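Stodutwood Introduces Oltulix Wall Panel System for Kitchen and Utility Room Renovation

FLASMONT, 2018-03-15 - Stodutwood, a manufacturer of interior surfacing products, today announced the commercial release of Oltulix, a line of textured wall panels for backsplashes, utility rooms and light commercial pantries. The line is available to contractors immediately. Retail distribution through Vidal building supply stores will begin in August.

Oltulix panels are installed over existing drywall, plaster or sound ceramic tile. The product is intended for renovation work in which removal of the old surface would add cost or require patching of the wall behind it. Panels are bonded with a water-based contact adhesive and finished at the perimeter with metal trim. No grout is used at any joint.

"Most of the labor in a backsplash replacement is demolition and wall repair," said Socorro Cuervo, director of product engineering at Stodutwood. "We set the panel thickness so that it could go over a tiled wall and still clear a standard outlet cover with an extender ring. That requirement drove most of the other dimensions."

Product Range

The initial release covers 30 surface patterns in matte and satin finishes. Patterns are grouped into woven, stone, plain and wood-grain families. All patterns are produced on the same core and use the same adhesive, trim and cutting method, so different families may be combined on one wall.

Each panel is 80 centimeters wide. Three heights are offered: a short panel for the space between counter and upper cabinets, a mid-height panel for ranges and sinks, and a full-height panel for pantries and laundry walls. Custom heights are available on orders of 200 panels or more.

Outlet and pipe openings can be cut on site with a fine-tooth jigsaw or a rotary tool. Edges exposed by cutting must be sealed before installation when the panel is located next to a sink. The sealer is sold separately.

Testing and Maintenance

Stodutwood tested the panels in its Flasmont laboratory for adhesion, moisture uptake at cut edges, and resistance to common household cleaners. Samples were cycled between humid and dry conditions for 30 days. The full test summary is included in the technical data sheet, which contractors may request from the sales office.

"Edge swelling was the failure we were looking for," said Amparo Cuadros, laboratory manager. "The first core we evaluated did not pass. The production core did, with and without sealer, but the installation guide still calls for sealer at sinks."

Routine cleaning requires a damp cloth and mild detergent. Abrasive pads and solvent-based cleaners are not recommended on either finish. Panels are not approved for use inside shower enclosures or directly behind open-flame cooking equipment without a listed heat shield.

Corner and Edge Trim

Aluminum trim is supplied in silver, white and black. Inside corner, outside corner, end cap and counter profiles are available. Inside corner strips are cut to length and set before the second panel is placed. Where the strip meets the countertop, the installer should leave a narrow gap and fill it with clear silicone.
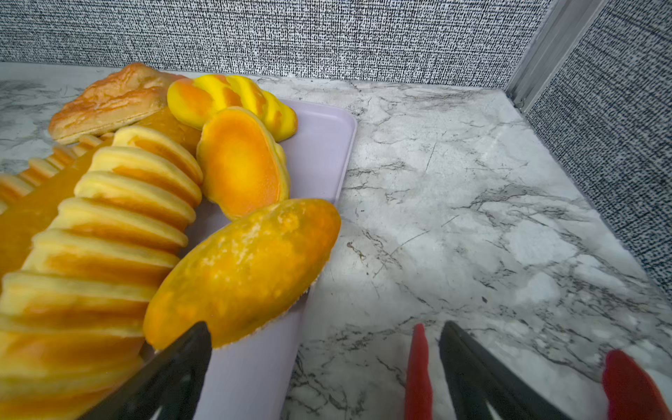 Availability and Training

Contractor orders are being accepted through the Stodutwood sales office in Flasmont. Sample boxes with a selection of patterns and one length of each trim profile may be ordered without a minimum purchase. Vidal stores will stock the short and mid-height panels; full-height panels will be special order.

Half-day installer sessions will be held at the Flasmont plant. Topics include wall preparation, layout around windows, adhesive open time and trim sequence. Registration is handled by Faith Muriithi, contractor services.

Media contact: Dayana Betancur, Stodutwood Communications, Flasmont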